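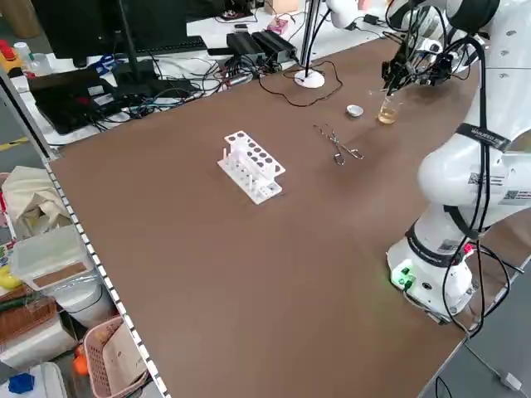

A robotic arm over a glass beaker, on a brown-topped worktable.

Reading the old baptism books at Gernwood

By Leandro Lozano
Mar 9, 2019

Anežka Jelínek keeps the parish registers at Gernwood in a steel cabinet behind the sacristy. She has the key on the same ring as her house keys. When I visited, she had one of the oldest books open on a foam wedge and was reading down a column of godparents with a ruler.

She has been copying the baptism entries into an index since she retired from teaching. So far she has entered 1,606 of them. The books are in Latin, with stretches of Czech and German where a priest lost patience or did not know the Latin for something.

"The Latin is the easy part," she said. "It's the same words over and over. Born, baptized, parents, sponsors. What takes the time is the handwriting. We had one pastor who made his n and his u exactly alike, and he was here for most of my grandfather's life."

The work started with a request. A man preparing to be married in another diocese needed his baptismal certificate, and the parish office could not find him. He was in the book under his mother's maiden name, with a correction squeezed into the margin. Jelínek found it after two evenings.

"I told Father that if it took me two evenings, with my eyes, then the next person was going to be told there was no record. And a person should be able to find out where they were baptized."

She took her first pages to the diocesan archive in Leltent, where the staff showed her how they wanted the entries laid out. Surnames go in as written, with the modern spelling in a second column. The Gajdoš family appears in seven spellings, one of them with a G so much like an S that Jelínek had filed them as strangers to themselves for several months. She typed the first book into a program called Dika that her nephew set up for her. Now she writes by hand first and types afterward.

"I make fewer mistakes with a pencil. I don't know why. My nephew has opinions."

I asked whether she sees the index as history or as something closer to prayer. She thought about it and turned a page.

"When I began it was a job. Then I came to a page from a bad winter, and next to a lot of the names there was a small cross, and the burial date. Babies of three days, five days. I had gone down half that page before I noticed I was saying the names out loud. So I kept doing it. I say each name once when I write it. If it has a cross, I say an Our Father. It slows me down."

Some entries raise harder questions. The older priests recorded when parents were unmarried, and a few did so in words she would not repeat to me. The index leaves those words out. The archive asked her to record only names, dates and places, and entries from the last hundred years are not open to the public at all.

"People come hoping for a story, and sometimes there is one, but it belongs to somebody. If it's your own great-grandmother, you can make an appointment and I'll sit with you while you read it. I won't put it on a list."

Margins are where later sacraments were noted, and she likes those best. A confirmation, a wedding in a city far away, in one case religious vows made in a convent in Moravia. The parish where a person was baptized is still told when that person marries or is ordained, and the note still goes in the book.

"There's a girl baptized here who married overseas, and the letter came all the way back so that someone could write one line beside her name. I think that's a lovely thing for a church to bother with."

The next book has water damage along the bottom, and she expects to lose some sponsors. She hopes to begin it in June, once First Communion is over and the office is quieter. Until then she is checking the finished pages against the originals with 2 other parishioners, one reading aloud and one following in the index.

Anyone looking for a family entry can leave a note at the parish office with the surname and a likely year. Jelínek asks that people write clearly.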